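Flulitz parcel handling set: notes on the stalled grip fault

Hello, and thank you for taking an interest in this set! Sunil Jayasinghe and I put it together in December, after the hand kept stalling halfway through a grip, and we'd love for other people to learn from our headaches.

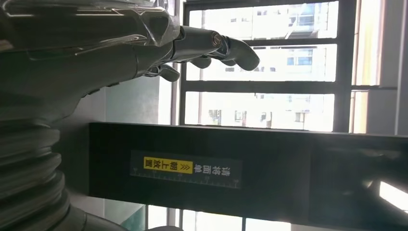 There are 2873 episodes in all, and 60 of them carry the tag "stall". Please leave those out of training unless you're studying faults.

Soft plastic gave us the most grief, so Shanthi Miah kindly went back and checked every bag episode by hand.
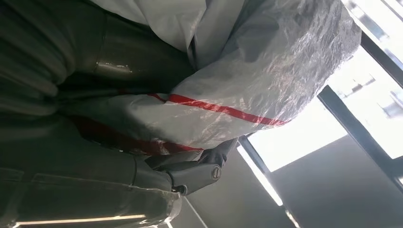 If your own hand stalls, press the stop button first and keep your fingers well clear, as ours let go without warning 3 times. Write to Sunil with any questions.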